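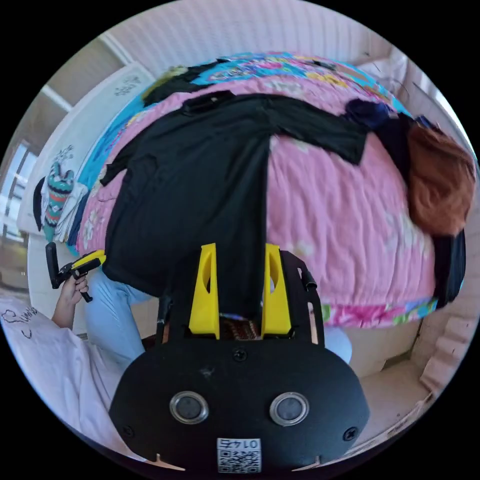 A black long-sleeved shirt on one of the beds, on a pink quilt with a flowered border.

Room and laundry assistant, part time — Riviere guest house

Riviere is a small guest house with 7 bedrooms, run by Udora Lodgings. We are looking for one person to help with the bedrooms and with guests' clothes. Most of our guests stay for several weeks while they work nearby, and they can have their washing done and put away for them as part of the rent.

The work

You will strip and make beds, change towels and collect washing from the rooms. Clean clothes are brought back upstairs, laid out on the bed, folded and put in the drawers or hung up. Shirts with long sleeves are folded with the sleeves to the back unless the guest has asked for hangers. There is a card inside each wardrobe door where guests write down what they want done.

Our beds have quilted covers in different patterns. They are washed separately on a cool wash and dried on the line when the weather allows. Please do not iron them. Small repairs, such as a button or a loose hem, are part of the job if you can sew. If you can't, leave the item in the mending basket on the landing with the room number pinned to it.

You will not be asked to cook or to clean the kitchen. Bathrooms are shared out between everyone on shift.

Hours and pay

30 hours a week, mornings and early afternoons, with one weekend in two. Pay is 700 a fortnight after a paid trial week. The trial week is paid separately, at 200. Lunch is provided on working days. The post runs until the end of November in the first instance and may be extended.

Who we are looking for

Experience in a hotel, care home or laundry is useful but we will train you. You need to be able to manage two flights of stairs with a full basket — there is no lift. You should be careful with other people's belongings, and comfortable working on your own for part of the day. We will ask for two references.

How to apply

Write a short letter saying what work you have done and when you could start. Address it to Souad Metwally, Housekeeping, and hand it in at the Riviere front desk or at the Udora office in Traltano. Letters must reach us by 9 May 2021. Questions about hours or pay should go to Dirk Kuipers at the Udora office.

Interviews will be held at Riviere and include a look round the bedrooms and the laundry room.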